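About Damusier

Damusier is a small robotics workshop in Worncombe. We set up robot arms for jobs that involve picking things up and putting them away, and we train the people who will work next to them. The company was started by three engineers who had worked together on packing lines.

We have two areas on one floor. Gellell is the test room, where arms are tried out on everyday objects. Chin is our own control software, and visitors can see it running on the screens by the door.

Open days

Our last open day was on Feb 19, 2024, and 23 people came. Each group watched three short demonstrations and then had time to talk with the engineers. The tidying demonstration uses a basket and soft household items. Sponges are harder for a gripper than they look, as they squash and catch on each other.
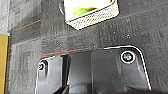
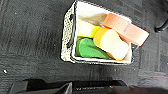

Can visitors operate the arm themselves?
Visitors aged 12 and up can move it with the hand controller at reduced speed, with a member of staff at the stop button. Younger children are welcome to watch from behind the line.

The next open day is in May. Entry is free, but please book by email so that we can plan the groups. School classes can ask for a separate morning visit.

Finding us

The workshop is 800 yards from Worncombe station, on the same side of the tracks as the post office. Parking is behind the building. The entrance and the test room are both on the ground floor, with no steps.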